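Murberg Stone Sealer 400

Penetrating sealer for marble, limestone and other porous stone. Water-based, low odor, clear when cured. For indoor counters, vanities and tabletops. Not for glazed tile, quartz composite or stone that has already been waxed.

Item no. 327. Supplied ready to use – do not dilute.

Application

Clean the stone with a pH-neutral cleaner and let it dry overnight. Test on a hidden spot first. Apply a thin, even coat with a lint-free cloth, wait 5 minutes, then wipe off all excess. Sealer left to dry on the surface leaves a haze, which can be removed with a cloth dampened with fresh sealer. Apply a second coat after 3 hours. Keep the surface dry until the next day.

The sealer slows staining from oil, coffee and wine. It does not stop etching from lemon juice, vinegar or other acids.

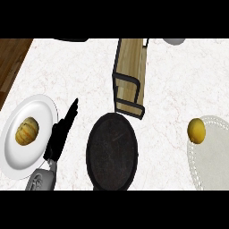 Polished stone takes up less sealer than honed stone, so coverage varies. Store upright and protect from frost.

Replaces Dromen Stone Guard. Data sheet revised 05/06/2020. Technical contact: Elba Medina.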